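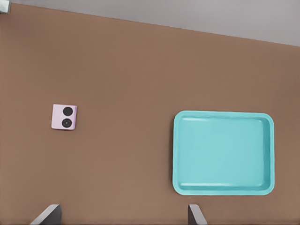

Why does a robot arm keep going after it has dropped the part? Most of the time it goes by what it was told to do, and unless something on it checks the grip, a missed pick and a good pick are the same move.

I've been chewing on that since February, when our Plaltley cell logged 971 good transfers in a row that weren't. The jaws had closed on air, the arm swung over the tray, the jaws opened, and the counter went up by one. It did that for 44 minutes (44!) before Jeferson Mendonça walked past and asked why the tray was so clean.
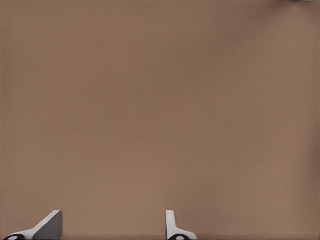
Now, the fix everybody reached for was a better camera. I like cameras, I'd take two more if somebody's paying, but the controller already knew how far the jaws had closed. It had the number. We just never wrote the line that says "if you closed all the way, stop and yell." That's a design choice, and I think we should call it one instead of writing "sensor fault" on the form, like I did. Sorry, Jeferson.

And it's a safety thing too, not only a scrap thing. An arm that doesn't know it's empty also doesn't know where the part went, and on a two-arm table the other arm could be headed right for it. So my rule for every job at Vieira from here on: no grip check, no auto mode. Yes, it slows the cycle down. The sales folks can come argue with me, I'm usually by the coffee.
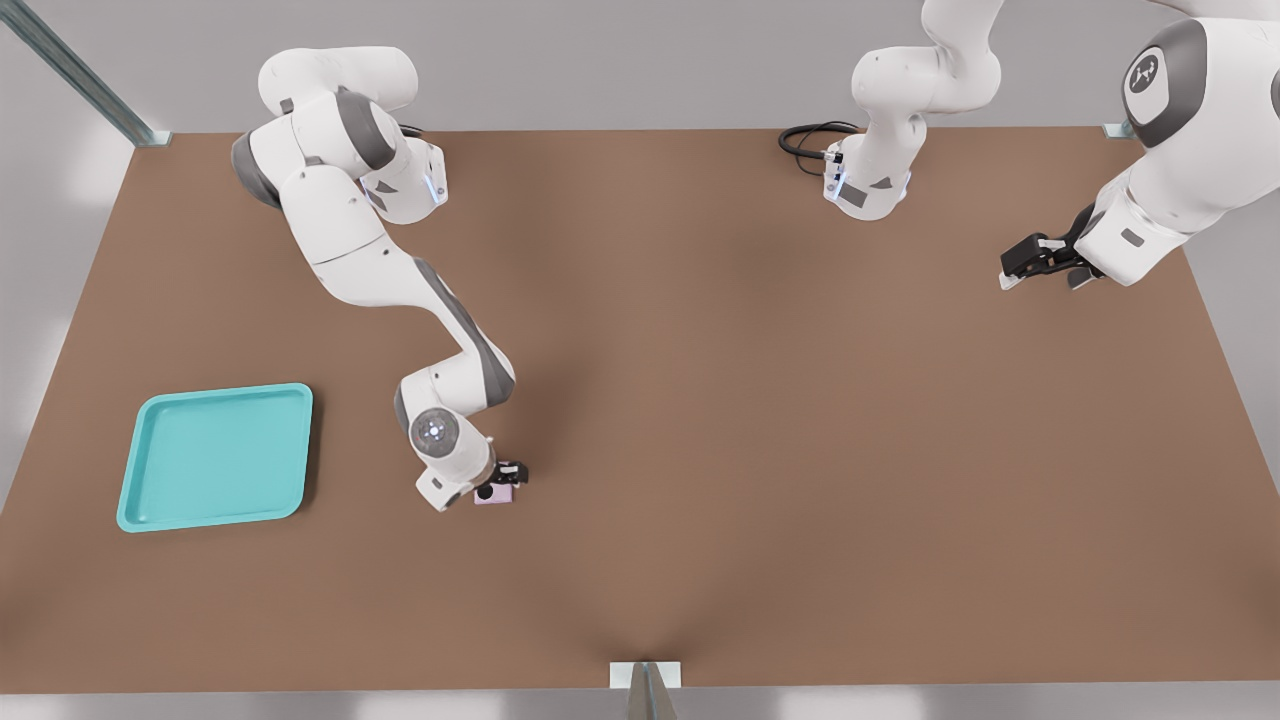 *Simulated two-arm cell: cube at the left gripper, tray still empty.*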